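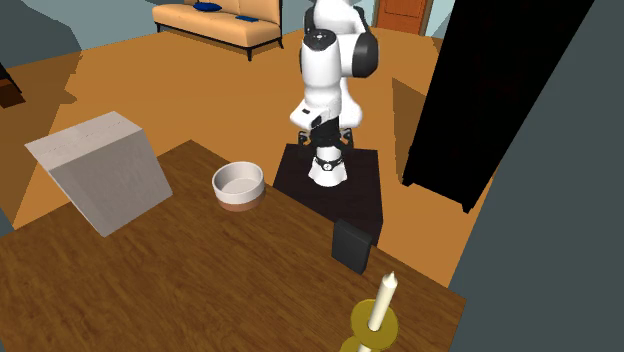
Second progress report to the Bouvier Fund
Project: Evening reading and writing courses for adults, Vullside
Prepared by: Maëlys Jacquet, project coordinator
Period covered: July to December

Dear Mr. Chevalier,

Please find in this report the state of our work in the second half of the year. I follow the order of headings which you sent us in June, except that I have put the money part before the difficulties, as the two are connected and it is easier to read them this way.

1. Enrollment and attendance

In this period 123 adults signed up for the courses, and 112 of them came to at least one lesson. In the application we had promised 100 learners, so we are above the target. I must say clearly that attendance is not the same thing as enrollment. In September the groups were full. In November, when the night shifts at the packing plant began, the Wednesday group in Fundholm became very small, and on one evening the teacher worked with only two persons.

We count a learner as "regular" if he or she was present at more than half of the lessons. By this rule the beginner groups did better than the intermediate ones. Solange Boychuk, who teaches both levels, thinks the reason is that intermediate learners come with one practical need, for example the driving theory test or a letter to the school, and they stop when this need is satisfied. We don't consider this a failure, but in our tables it looks like one, and I would be glad to discuss with you how to report it.

2. Content of the lessons

The beginner course follows the same plan as in the spring. Each unit has 20 new words, one short text and one form to fill in. The forms are real ones, collected from the town hall, the clinic and the housing office. Learners told us many times that the forms are the most useful part, and also the part they like least.

For the intermediate course we changed more. The old reader was written for children, and several learners said politely that they don't want to read about a rabbit. Solange and Nafula Shemweta wrote new texts during the summer. The subjects are renting an apartment, a complaint about a phone bill, a visit to the dentist, and the history of the canal in Vullside. The canal text is too long and we will cut it in two parts before the spring.

We also started a writing hour after the lesson, from 8 p.m. to 9 p.m. It is free to attend and there is no program. People bring what they have to write, and the teacher sits with them. In October this hour was used mostly for job applications. I expected that it would be popular with the beginners, but it is the intermediate learners who stay.

3. Results of the reading test

We use the short test which was approved with the application. Learners take it in the first week and again in the last week. The first test was taken by nearly all learners, the second by fewer, because the last week was moved closer to the holidays and some families had already traveled. For this reason I do not give an average for the whole project. An average of different people before and after would not tell you much.

What I can report is the opinion of the teachers on the learners who took both tests. Most of them moved up by one step in reading. In writing the progress is slower. Spelling improved, but the length of what people write has almost not changed, and many learners still prefer to copy a sentence from the board than to make their own. Nafula proposes that from the spring each lesson will begin with five minutes of free writing, which the teacher doesn't correct.

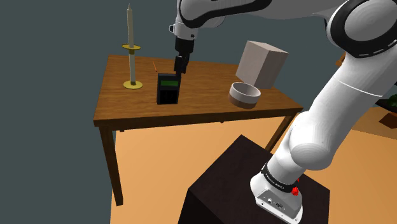 4. Budget

Spending is under the plan in two lines and over the plan in one. Teacher hours are under, as the second Fundholm group opened three weeks later than planned. Travel is also under, since Solange now lives in Fundholm and makes no claim for the bus.

Printing is over the plan. The price at our usual printer, Prokent, went up in August, and we also had to print the new intermediate texts two times, the first time with an error in the page order that was our own mistake. I ask for your permission to move the unused travel money to printing. The total of the grant stays the same. The detailed table and the copies of the invoices were sent separately to your office by Dorian Marty, who keeps our accounts.

5. Difficulties

The room in Fundholm is not heated after 7 p.m. The landlord has promised to change the timer and he has promised this before. If it isn't done by the end of January, we will move the group to the library, which is warmer but closes at 8:30 p.m. In that case the writing hour in Fundholm would become a half hour.

Childcare is still the most frequent reason given by those who stop. We asked every learner who left, by phone, and the answer of many young mothers was the same as in the spring. We have no money for childcare in this grant. Nafula has spoken with the parents' association in Vullside about sharing their Wednesday playroom, and they were friendly, but nothing is agreed - I will write to you when I know more.

One teacher left us in October for a full-time post. Her group was divided between Solange and Nafula, and both accepted extra hours until the end of the term. This can't continue in the spring. We have published the vacancy and received four applications, of which two look serious.

6. Plan for the next period

In January we will hold interviews for the teaching post and correct the intermediate texts. Enrollment for the spring opens in the last week of the month. Learners who finished the autumn course have priority for one week, then it is open to everybody.

We will also try a daytime group in Vullside, from 10 a.m. to 11:30 a.m., for people who work at night. It needs no extra money if the Fundholm evening groups are joined into one, and I would like to have your opinion on this before we announce it. The teachers are in favor. My own doubt is that some Fundholm learners have no other evening free, and we would lose them.

The next report will reach you in July. If you need the attendance lists by name, please tell me, and I will first ask the learners for their agreement, as we told them in September that the lists stay with us.

With kind regards,
Maëlys Jacquet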